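Allotments, Smallholdings and Gardens > Water and Drainage

Thread: Water butts running green by April - what do you do?

plotholder_17
Posted 7:42 am

I've got three butts linked together off the shed roof on my plot at Plorkstead. They fill over the winter and by April the water in the first one is like pea soup. The other two are a bit better but going the same way. I emptied and scrubbed the lot last autumn with washing soda and a broom, so I'm not keen on doing it all again.

Does green water matter for watering beans, courgettes and so on? And is there anything I can put in that won't hurt the plants? The chap at the garden centre wanted to sell me a bottle of something called Timine at what I thought was a silly price.

Marrowbone
Posted 8:15 am

Green water won't hurt courgettes. Mine has been green for years. I wouldn't use it on seedlings as I've had trays damp off with it, but anything established is fine.

Are your butts the pale green plastic sort? They let light through and that is what feeds the algae. Paint them or wrap them in something dark.

Wondimu Hailu
Posted 8:31 am

Agree about the light. I had two pale butts and one black one side by side on the same downpipe and the black one stayed clear through to August. I put old compost bags round the pale ones, black side out, held on with baler twine. Looks terrible, works well.

Check the lids as well. If there is a gap where the downpipe goes in, that is enough for mosquitoes even if it isn't enough for much algae. A bit of old net curtain and a jubilee clip sorts it.

ditchwater_dan
Posted 9:04 am

I'm going to disagree with the damping off thing. I've used butt water on seedlings for a long time, tomatoes, leeks, the lot, and the only trays I've ever lost were ones I'd overwatered. Tap water would have done the same. People blame the butt when they should blame the watering can.

Marrowbone
Posted 9:20 am

Could be. I did two trays of lettuce from the same packet, one tap and one butt, and the butt one keeled over. It's only two trays, I know. But a can of tap water costs next to nothing and a packet of F1 seed doesn't, so I carry on with the tap for anything under three weeks old.

ditchwater_dan
Posted 9:26 am

Fair enough if you have a tap. Ours is at the far end of the site and it goes off in October.

plotholder_17
Posted 12:10 pm

Thanks all. Yes, they are the pale green ones, bought second-hand. The first one gets the sun from mid-morning, which would fit. The roof is felt and there is a sycamore over it, so a lot of muck comes down too. 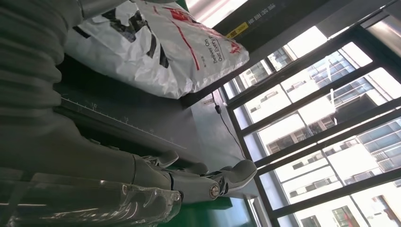 The gutter is the part I'm least happy with. It's the half-round stuff and whoever put it up gave it hardly any fall, so it holds a puddle at the far end and the sycamore keys rot down in it. I scoop it out with a trowel but it's back to sludge in a month. Would a leaf guard be worth it, or do they just clog?

Wondimu Hailu
Posted 12:38 pm

They clog, in my experience. The brush type is the worst for sycamore as the keys stick in it and you end up pulling the whole length out and picking at it. Sort the fall first. Drop the bracket at the butt end by a finger's width and see if the puddle clears.

Then put a filter where the downpipe meets the butt. The leg of an old pair of tights does the job. Change it when the flow slows down.

Gwen_at_the_top
Posted 1:55 pm

I have the brush type and I like it. I've got an ash over mine though, so it may be different with sycamore. I lift it out twice a year and bang it on the path.

On the original question, barley straw. A handful in a net, sunk with a stone, in by the end of winter before it goes green. It doesn't clear water that has already turned, it only slows it down. Take it out when it goes black and put it on the compost.

ditchwater_dan
Posted 2:12 pm

Tried barley straw in a 274 litre tank and saw no difference at all. Maybe I didn't use enough. It did smell.

Gwen_at_the_top
Posted 2:30 pm

It smells if it's packed tight. It needs to be pulled apart so the water can get through it.

Marrowbone
Posted 4:47 pm

Don't bother with the bottled stuff. My neighbour bought the Arnard one, and his butt is the same colour as mine.

One more thing - use the bottom tap and run off the first couple of cans on to the compost heap. Most of the sludge sits down there. If your link pipes are near the top, the second and third butts should stay cleaner than the first, so take seedling water from the last one.

plotholder_17
Posted 7:18 pm

The links are near the top, yes. I'll do the bracket and the tights on Thursday, and wrap the first butt while I'm there. I'm leaving the other two bare for now so I can compare. I'll try Gwen's straw next winter.

Does anyone know if the taps on these come as a standard size? Mine drips and the washer has gone hard.

Wondimu Hailu
Posted 7:40 pm

Most are three-quarter inch. Take the old one with you to be sure, and get a spare washer for the inside as well as the outside.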